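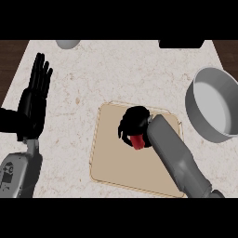 ## 1st March — kitchen task, right hand

Notebook: Dagmar Ondrejka, student project Ritevar

Today I worked only in the simulator. The task for our group is still the same: the right hand must take the small red object from the cutting board and bring it into the gray bowl. The left arm has no job in this version, so I keep it parked with the hand open and the fingers up. Slanina asked me if we can remove it from the model. I would like to keep it, because in the competition both arms are mounted and the planner should know where the left one is.

What I changed since the last entry:

- grasp height lowered by 2 mm
- wrist turned more, so the fingers come to the board from above
- new random seed, 379 (please write the seed every time, in January we lost a good run like this)

I made 11 runs with these settings. I did not yet go through the logs, so I write no success rate here. My first feeling is that the fingers close too early. The hand covers the object partly when it is curled over the board, and from the top view it is difficult to judge which finger really has contact. I think we need the contact forces plotted beside the video. 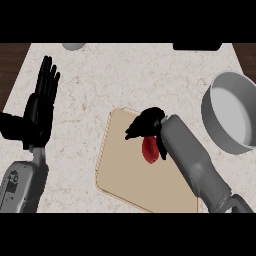 The second problem is the bowl. Its wall is high, and the path from the board must go up first and only then to the right. Fikum's path goes in a straight line, and I am afraid that the knuckles will hit the rim. I added two waypoints over the board but did not tune them.

To do:

- read the logs and fill the table
- ask Nunus for the contact plot script
- check the collision shape of the bowl — I suspect it is a closed cylinder, then nothing can ever go inside
- save the left arm pose in the config file, now it is only typed in my script

The files are in my folder on the lab computer, under the seed number.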